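**Tópico: Célula com dois braços, tapete e caixa - dúvidas sobre a divisão de tarefas (projeto de semestre)**

---

**femi_ojo** - 30 mar. 2018

Boa tarde a todos. Somos um grupo do clube de robótica da escola e o nosso projeto do semestre, a que demos o nome de Prallulier, é uma tarefa de triagem: os cubos saem dos pratos, passam pelo tapete transportador e acabam na caixa azul. Usamos dois braços colaborativos na mesma mesa.

Deixo três imagens da bancada e depois explico onde estamos parados. 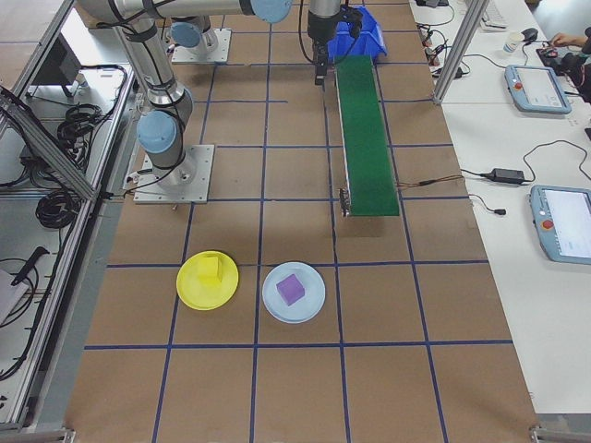
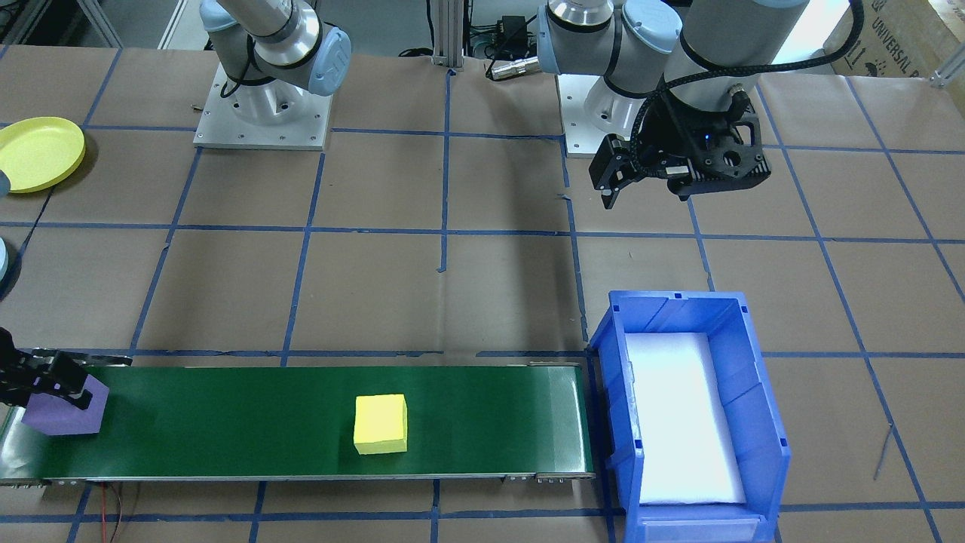
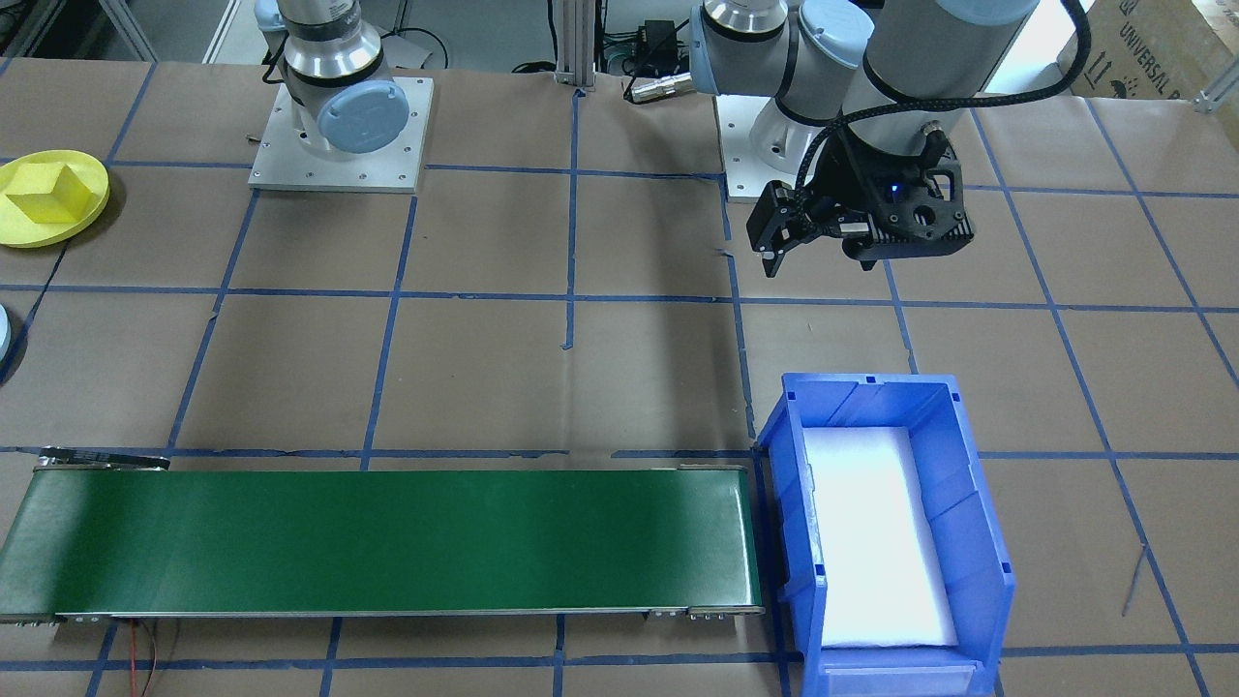
A tarefa tem de ser feita sem intervenção de ninguém depois do arranque. O regulamento interno dá-nos 6 minutos por prova, e o professor quer ver 20 ciclos completos antes de aceitar o relatório. Um ciclo é tirar os dois cubos dos pratos, pô-los no tapete e deixá-los cair na caixa.

As dúvidas são estas:

1. Faz sentido dar a um braço só a carga do tapete e ao outro só a recolha na caixa e a reposição nos pratos? Ou é melhor os dois fazerem tudo, cada um no seu lado?
2. Quando um cubo entra torto no tapete, chega torto ao fim e às vezes bate na borda da caixa. Como é que vocês resolviam isto sem câmara?
3. A grelha de fita serve para alguma coisa além de nós nos orientarmos? Há quem no grupo queira usar as células como coordenadas no programa.

Obrigado desde já.

---

**rgosselin**

Sobre a 1: separem as tarefas. Um carrega, o outro descarrega. Com dois braços a entrar na mesma zona vão passar o semestre a escrever condições de espera e a apanhar paragens de proteção. No meu curso fizemos uma célula parecida (o Numden, está aqui no fórum se procurarem) e a primeira versão tinha os dois braços a partilhar tudo. Deitámos fora quase o código todo.

Sobre a 3: não usem a fita como coordenadas. Fita posta à mão tem erro, e o papel por baixo também se mexe. Ensinem os pontos com a consola e criem um plano de referência na mesa.

---

**ese.osagie**

Não concordo com o Réjean na 3. A fita não serve como medida final, mas serve muito bem para definir posições aproximadas e para falar entre vocês. "O prato está na célula C4" é muito mais fácil de escrever num caderno do que três números com casas decimais. Nós marcámos as células numa tabela, cada uma com um ponto ensinado ao centro, e o programa chamava a célula pelo nome. Se a fita estiver torta não interessa, o que conta é o ponto ensinado.

Com a 1 concordo.

---

**rgosselin**

Ese, isso que descreves é ensinar os pontos. A fita ali é só uma etiqueta. Se é isso que o Femi quer fazer, tudo bem. O que eu li foi que queriam calcular a posição a partir do tamanho da célula.

---

**femi_ojo**

Era mesmo calcular. Um colega mediu uma célula, multiplicou pelo número da coluna e da linha e pôs isso no programa. Funciona perto da origem e vai ficando pior à medida que nos afastamos. Vamos experimentar a tabela da Ese.

---

**garba_oy**

Boas. Sou monitor de laboratório e já passei por isto com vários grupos. Algumas notas, por ordem de importância para mim.

Primeiro, vejam a altura a que largam o cubo. Se o soltam uns milímetros acima da correia, com ela a andar, a face de baixo agarra antes do resto e o cubo roda. Baixem até tocar, abram a garra devagar e só depois subam na vertical. Ou parem o tapete durante a carga.

Segundo, vejam por onde agarram. Numa das imagens a garra tem o bloco roxo inclinado à entrada do tapete. Se já vai inclinado nos dedos, não há maneira de ele assentar direito. Espuma cede, e se fecham com força a mais os dedos entram no material e o bloco roda. Reduzam a força e agarrem a meio da altura.

Terceiro, os pratos. Um prato redondo com um cubo em cima não dá orientação nenhuma. Se o cubo estiver rodado, a garra de dois dedos apanha-o pelos cantos. Ou põem uma marca no prato e colocam sempre o cubo alinhado, ou fazem um aperto de alinhamento: fecham, abrem, rodam o punho 90 graus, fecham outra vez.

---

**femi_ojo**

Garba, muito obrigado, isto ajuda bastante. Estamos a largar com o tapete em andamento, sim, porque queríamos poupar tempo. O aperto de alinhamento não conhecíamos. Não empurra o prato?

---

**garba_oy**

Empurra se os dedos tocarem no prato. Subam um pouco o ponto de aperto. Se mesmo assim ele fugir, um bocado de fita dupla face por baixo resolve.

---

**s_ajayi**

Eu faria a coisa ao contrário. Em vez de gastarem tempo a endireitar o cubo no prato, ponham duas guias em cima do tapete, em funil. O cubo entra como entrar e sai alinhado. São duas tiras de acrílico e quatro parafusos. No nosso clube fizemos isso com o kit Okafor e nunca mais mexemos.

---

**garba_oy**

Com peças rígidas, de acordo. Com espuma tenho dúvidas. A espuma tem muito atrito contra o acrílico e o cubo encosta à guia e fica lá, com a correia a patinar por baixo. Já vi acontecer.

---

**s_ajayi**

Depende do ângulo. Com um funil muito fechado prende, claro. Se for um ângulo pequeno e comprido, passa. E pode-se forrar a guia com fita lisa.

---

**ese.osagie**

Antes de construírem guias, confirmem se o regulamento deixa alterar o tapete. No nosso não deixava, e perdemos uma tarde inteira a desmontar o que tínhamos montado.

---

**femi_ojo**

Fui ler. Diz que "os elementos fixos da célula não podem ser modificados". O tapete está aparafusado, portanto deve contar como fixo. Vou perguntar ao professor, mas para já fico com a solução do Garba.

Outra pergunta, sobre a caixa. Temos uma espuma branca no fundo para os cubos não saltarem. O segundo braço tem de os ir buscar lá dentro para os repor nos pratos, e sem câmara não sabemos onde caíram. Alguém já fez isto às cegas?

---

**rgosselin**

Às cegas numa caixa aberta não se faz com fiabilidade. Ou reduzem a área onde o cubo pode parar, ou põem uma câmara, ou procuram por contacto. A procura por contacto é lenta e não acredito que caiba nos 6 minutos.

---

**ese.osagie**

Podem reduzir a área com a própria espuma. Recortem uma cova em V, com o fundo da largura do cubo. O cubo escorrega para o meio e fica numa linha, e depois só têm uma direção para procurar. A espuma é vossa, não é um elemento fixo.

---

**s_ajayi**

Boa ideia, essa da cova. Eu punha ainda um batente no fim, para o cubo parar sempre no mesmo sítio ou perto disso.

---

**rgosselin**

Cuidado com o segundo cubo a cair em cima do primeiro. Se carregam os dois seguidos, convém recolher o primeiro antes de o segundo chegar ao fim do tapete. Parem a correia com um temporizador simples, ou com um sensor na ponta se tiverem um livre.

---

**femi_ojo**

Há uma entrada digital livre na caixa de controlo. Sensor temos de pedir. Vamos começar com o temporizador.

---

**garba_oy**

Duas coisas de arrumação, já que vão andar a correr ciclos seguidos. Os fios vermelho e preto pendurados debaixo do tapete deviam ser presos à calha com abraçadeiras. E há um cabo fino em cima do papel, à direita da caixa, numa zona onde o segundo braço vai ter de trabalhar se for ele a fazer a recolha. Passem-no por trás.

Deixem também as consolas sempre ao alcance de quem está a vigiar. Nos meus grupos há uma pessoa por braço, cada uma com a sua paragem de emergência, e essa pessoa não escreve código enquanto o braço se mexe.

---

**s_ajayi**

Essa última parte acho exagerada com braços colaborativos e velocidade reduzida. Nós temos uma pessoa para os dois e chega.

---

**garba_oy**

O braço ser colaborativo não torna a célula segura por si só. Dois braços podem bater um no outro sem ninguém por perto, e o que se parte custa dinheiro à escola. Cada laboratório tem as suas regras, mas no meu é assim.

---

**rgosselin**

Nisto estou com o Garba. Acrescento: definam planos de segurança entre os dois braços, logo no início. Um plano vertical a meio da mesa, e o programa só deixa passar um braço para o outro lado com um sinal de autorização do outro. Para repor os cubos nos pratos vão precisar disso.

---

**femi_ojo**

Atualização. Trabalhámos mais umas horas na bancada com as vossas sugestões.

- Largada com o tapete parado e a garra a descer até tocar: melhorou muito. Os cubos assentam planos na maior parte das vezes.
- Aperto de alinhamento: funciona bem com o cubo amarelo. Com o roxo ainda falha, parece que está mais gasto numa aresta. Vamos cortar outro.
- Tabela de células: feita. Só ensinámos as que usamos.
- Cova em V: fizemos um primeiro corte, ficou larga demais. Repetimos na próxima sessão.

Um ciclo completo está nos 48 segundos. O que mais demora é a reposição nos pratos, porque o braço espera pela autorização para atravessar o plano do meio.

---

**ese.osagie**

Têm mesmo de atravessar? Se os pratos puderem ficar numa zona onde os dois chegam, pousam na fronteira e recuam. A espera fica mais curta.

---

**femi_ojo**

A posição dos pratos é livre, desde que estejam cada um na sua célula. Não tínhamos pensado em mudá-los para lá. Vou ver o alcance do segundo braço naquela linha.

---

**s_ajayi**

Se mudarem os pratos, voltem a verificar o ponto de aproximação ao tapete. O cotovelo do braço que carrega pode passar por cima do outro.

---

**rgosselin**

E guardem uma cópia do programa que têm agora, com o tempo anotado. Se a nova disposição ficar pior, voltam a essa sem discutir.

---

**femi_ojo**

Está guardada, no portátil e numa pen. Quando tivermos os tempos da nova posição coloco-os neste tópico, junto com o desenho da espuma, que o pessoal do Plulell também pediu.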